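Start > Threads > Ordnung & Chaos

Nouhaila Salem
Thread, Samstag, gelesen in 4 Minuten
Drucken | Per E-Mail senden

1/ Ich sortiere jetzt Klemmbausteine. Freiwillig. Mit Kaffee und ohne Kind im Raum, das Kind ist 11 und findet mich seit heute Morgen peinlich.

2/ Vorgeschichte: Zsolt Dobos zieht nach Stuldale und hat beim Ausmisten "ein paar Steine" gefunden, ob wir die wollen. Ein paar Steine sind in Zsolts Welt drei Umzugskartons. In einem lag noch ein Schraubenzieher. Den wollte er zurück.

3/ Erste Erkenntnis: Es gibt zwei Schulen. Nach Farbe oder nach Form. Wer nach Farbe sortiert, hat hinterher ein schönes Regal und findet nie wieder einen Zweier. Wer nach Form sortiert, baut tatsächlich etwas und gilt im Bekanntenkreis als schwierig.

4/ Ich sortiere nach Farbe. Ich will nichts bauen, ich will ein schönes Regal.

♥ 196 ↻ 11 Teilen

5/ Im Forum von Grallness schwört jemand auf "erst kippen, dann denken". Also alles auf den Tisch, mit der flachen Hand auseinanderschieben, dann greifen. Ich habe gekippt. Gedacht habe ich danach eher wenig.

6/ Zwischenstand nach 90 Minuten: ein Karton halb leer, ein Knie kaputt, zwei Sorten Grau, über die ich mit mir selbst gestritten habe. Altes Grau ist wärmer. Neues Grau ist bläulich. Bei Lampenlicht sind beide egal und ich sortiere grundsätzlich bei Lampenlicht.

7/ Was wirklich hilft, sind Kisten mit Trennwand. Bei mir läuft das unter "Modell Kan", so heißt die Serie, ich habe sie mir nicht ausgedacht. Zwei Farben pro Kiste, mehr schafft mein Kopf nach dem Mittagessen ohnehin nicht.

8/ Rot und Hellblau zum Beispiel. Kann man nicht verwechseln, nicht mal ich, nicht mal bei Lampenlicht.
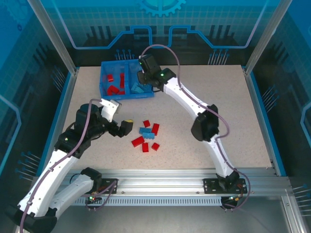
Rot links, Hellblau rechts. Der Rest liegt noch auf dem Tisch.

9/ Man beachte den einzelnen hellblauen Stein zwischen lauter roten. Jeder Haufen hat so einen. Auf Familienfeiern bin ich das.

10/ Und der eine rote, der aufrecht steht, während die anderen herumliegen. Streber.

11/ Frage aus den Antworten: Warum nicht einfach alles in eine große Tonne? Weil ich das Geräusch kenne, wenn jemand um sechs Uhr früh in einer großen Tonne nach einem Rad wühlt. Es klingt wie Hagel auf einem Wohnwagen. Mit Trennwand wühlt das Kind zwar auch, aber nur halb so laut.

12/ Noch eine Frage: vorher waschen? Ja. Wäschenetz, 30 Grad, kein Schleudern, auf einem Handtuch trocknen lassen. Nichts mit Aufklebern oder Elektrik hineinstecken. Wer vorhat, das Netz nicht richtig zuzumachen, sollte sich schon mal mit dem Flusensieb anfreunden.

13/ Zsolt schreibt gerade, er habe noch einen Karton gefunden. Rund 200 Platten, alle weiß. Ich habe mit einem Daumen geantwortet und das Telefon in die Küche gelegt.

♥ 90 Kommentare: 11 Teilen

14/ Für die Beschriftungsfraktion: Ja, ich beschrifte. Malerkrepp und Filzstift, auf die kurze Seite der Kiste. Das Etikettengerät von Plaris liegt in einer Schublade, die kein Etikett hat.

15/ Das Kind war eben hier, hat sich die Kisten angesehen und gefragt, wo die kleinen Räder sind. Die Räder sind schwarz. Schwarz kommt nächste Woche dran - oder im Mai. Es hat sehr lange genickt.

16/ Dann hat es sich eine Handvoll Rot genommen und ist gegangen. Das Regal ist also offiziell eröffnet.

17/ Wer in der Gegend wohnt und weiße Platten braucht: bitte melden. Abholung auch spätabends. Ich lege einen Schraubenzieher dazu, falls Zsolt nicht mitliest.

Drucken | Per E-Mail senden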